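4. La jornada de puertas abiertas

4.1. Cómo se preparó la visita

Voy a contar esta parte en primera persona, porque casi todo lo que aprendimos aquel día de mayo lo aprendí yo de pie junto a la mesa, con el micrófono mal puesto y hablando más de la cuenta. La demostración la organizamos entre Oriana Benítez y yo en el taller de Plalberg, y la idea era sencilla: que la gente viera al brazo preparar un sándwich y que nos interrumpiera cuando quisiera. Kęstutis Juška llevaba el control (nuestro planificador, Grirnar, el mismo de la sección 3) y Dzintra Dambrauskienė iba apuntando las preguntas del público, que al final fueron 89. ¡Muchas más de las que esperábamos!

Los visitantes entraban en grupos de 17 o 18 personas y veían la cámara de la muñeca en una pantalla grande. Eso lo cambió todo. En los ensayos del laboratorio mirábamos el brazo; aquí todo el mundo miraba la pantalla, y las preguntas iban casi siempre por ahí: qué plato iba a elegir, si veía las migas, si distinguía la tostadora del resto. En la posición de espera que usábamos para charlar, las pinzas quedaban abiertas y el público tenía delante la tostadora con una rebanada de pan integral asomando, un plato verde vacío y otro azul con pan blanco y lechuga.

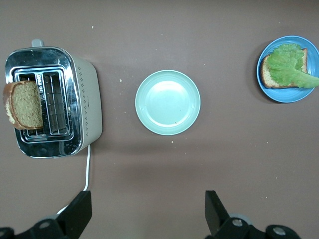 4.2. Qué preguntaba la gente

La pregunta más repetida fue por qué el robot iba tan despacio. Yo tenía preparada una respuesta larguísima sobre límites de velocidad cerca de personas, y a la tercera vez la dejé en una frase. La segunda fue la lechuga. A mí me parecía lo menos vistoso de la mesa - la tostadora brilla, tiene ranuras, suena a máquina -, pero una hoja rizada que no tiene dos veces la misma forma le interesa a cualquiera que haya hecho un bocadillo con prisa. Una señora me preguntó por dónde la cogería yo, y me quedé pensando un buen rato. Por el nervio, le dije, aunque no estoy seguro de hacerlo así en mi casa.

Radomir Stoyanova propuso entonces un juego que no estaba en el protocolo: antes de cada intento, los visitantes decían en voz alta qué objeto de los que salían en pantalla les parecía más difícil. Lo cuento porque luego nos sirvió para ordenar las notas. Con el bote amarillo hubo discusión en casi todos los grupos. Unos lo daban por fácil, por aquello de que es un cilindro y ya está, y otros se fijaban en la boquilla y en la tira del tapón, que puede engancharse en un dedo de la pinza (Kęstutis lleva meses diciendo lo mismo, y le hizo una ilusión tremenda oírselo a un desconocido).

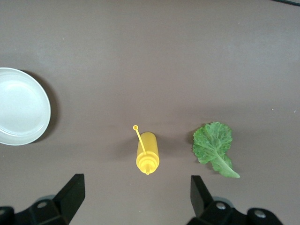 Figura 2. Bote amarillo tumbado y hoja verde, vistos desde la muñeca del robot durante la jornada. A la izquierda, parte de un plato blanco.

No pretendo que las respuestas del público valgan como medida de dificultad. No hubo muestreo, los grupos se oían unos a otros y yo, que tengo cara de póquer cero, seguramente di pistas. Aun así, Laimutė Vaher leyó las notas sin haber estado en la sala y agrupó las preguntas por objeto y por fase de la tarea, y esa clasificación es la que usamos en la sección 5. Las que no encajaban en ningún sitio (si se le pone nombre al brazo, por ejemplo) las dejamos en un grupo aparte.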